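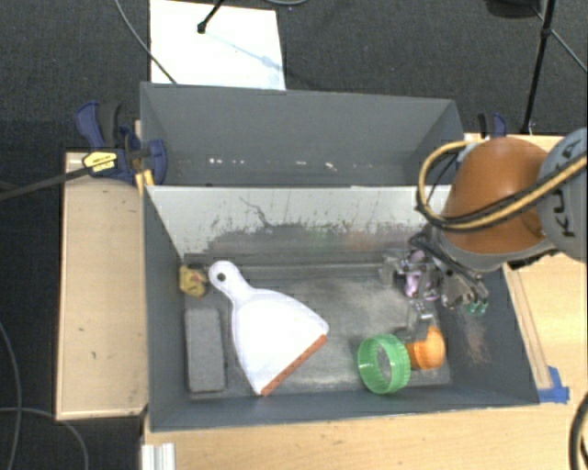 4. Recording demonstrations by remote control

This section covers recording pick demonstrations from the front bin with the Lileck hand controller. For demonstrations by hand guiding, see section 5. Complete the arm and gripper checks in section 3 before you start.

4.1 Before you begin

The operator station must have a clear view of the front bin and of the stop button. Two people are needed for a first session: one at the controller and one at the stop button. After the first session, one trained operator may work alone if site rules allow it.

1. Check that the bins cannot slide when pushed by hand. Tighten the bar clamps if either bin moves.
2. Check that the hose bundle on the arm moves freely through the full working range. Hoses must not catch on a clamp or on the rim of the rear bin.
3. Place the objects for the session in the front bin. Leave the rear bin empty.
4. Mix the object shapes. A flat object such as a dustpan, a ring standing on edge and a small block each call for a different approach, and a set made up of one shape gives a policy that fails on the others.
5. Open Lallorgate on the station computer and select Record > Remote.

CAUTION: Do not reach into either bin while the drive light is on. Set the arm to Hold and wait for the light to go out.

4.2 Setting up the controller

1. Switch on the hand controller and set it on its cradle.
2. Select Pair. The status field changes from Searching to Ready.
3. Hold the controller level and select Align. The controller axes are now matched to the bin axes.
4. Set motion scale to 2. At this setting, 2 cm of hand travel gives 1 cm of gripper travel.
5. Set the speed limit to 90 mm/s for the first session. The limit may be raised later under Settings > Motion.

Note: Motion scale and speed limit are saved with each demonstration. If you change either one partway through a set, start a new set.

4.3 Recording a demonstration

1. Move the arm to the Start pose above the front bin.
2. Enter the object name in the Target field. Use the names in the object list – free text is accepted but will not be matched later.
3. Press and hold the enable switch. The arm follows the controller only while the switch is held.
4. Press Record.
5. Bring the gripper down over the target with the fingers open. Near a side wall, turn the wrist first so that the fingers close along the wall and do not press against it.
6. Close the fingers with the trigger. Wait until the grip bar on the screen stops rising.
7. Lift straight up until the object is clear of the rim, then move to the rear bin.
8. Lower, open the fingers and return to the Start pose.
9. Press Stop, then mark the demonstration Keep or Discard.

Releasing the enable switch pauses the arm but does not stop the recording. Pauses under 500 ms are removed when the file is saved. Longer pauses stay in and should be avoided.

CAUTION: Objects of nearly the same color as the bin floor are hard to judge on the station display. Lower the gripper in short steps, and watch the force reading. If it jumps before the fingers close, release the switch and raise the arm.

4.4 What to keep

Keep a demonstration with a missed first grip if the operator recovered and placed the object. Discard it if the gripper struck a wall, if the wrong object was lifted, or if someone touched the bin during recording.

Do not tidy the objects between demonstrations. When the front bin is empty, set the arm to Hold, return the objects by hand and drop them in loosely. A tipped or partly covered object is a valid start.

4.5 Saving and exporting

1. Select Set > Close. The Dolan converter starts and checks each file for gaps.
2. Review any file marked in yellow. Most are caused by a loose camera cable.
3. Select Export and choose the Hilard folder.

A set holds up to 2,000 demonstrations. When the set is full, Record is grayed out until a new set is opened.

Note: Sets recorded before the November release do not hold the force reading. They can be replayed but cannot be merged with newer sets.

Section revised Feb 1, 2025, by Darragh Cronin. Steps 4.2.4 and 4.2.5 changed.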